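3.2 Film transfer and soak time

Parts were cut from one sheet of ABS at the Jesbridge shop, 180 in total, plus spares. All sanded, primed, base coated in the same beige. Film was the Derkby woodgrain, one roll only, so no change of batch halfway through. Activator was sprayed by hand by the same person each time (E. Haddad). We did try a spray arm in January but the coverage was worse at the edges and we dropped it.

Soak time is the main variable here. Too short and the film stays stiff, it cracks over corners. Too long and the ink spreads, the grain lines go wide and soft. The supplier sheet gives a range but the range is for flat panels, and most of what customers send in is not flat. Curved parts want a softer film. How much softer was the question. 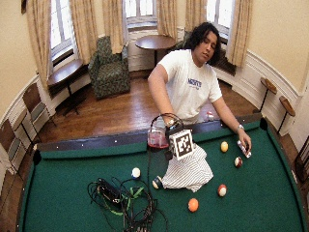
Figure 4. Hand grip on a wire-loop frame with marker cube; small red-and-white object held in the other hand.

Dip angle was kept the same for all runs, see 3.1. Rinse in clean water, then air dry, then clear coat the next morning. Two parts fell off the rack during rinse and were left out of the results. The clear coat was Maltine gloss for the first set and Maltine satin for the rest, which was not planned, the gloss ran out. Adhesion scores did not seem to care. Color readings did, a little, so gloss and satin are reported seperately in Table 3.

3.3 Scoring

Each part scored for stretch, bubbles and missed spots, 9 being the best on each. Scores by eye, under the same lamp, part numbers hidden. Stretch was the hard one. A woodgrain hides a lot of it and a carbon pattern would not, so these numbers should not be be used for carbon fiber film without a repeat.

Long soak parts lost points on stretch and nearly nothing on bubbles. Short soak the other way around. Middle group best overall, but the gap on flat parts was small. For shops running mostly flat panels we see no strong reason to change the current settings.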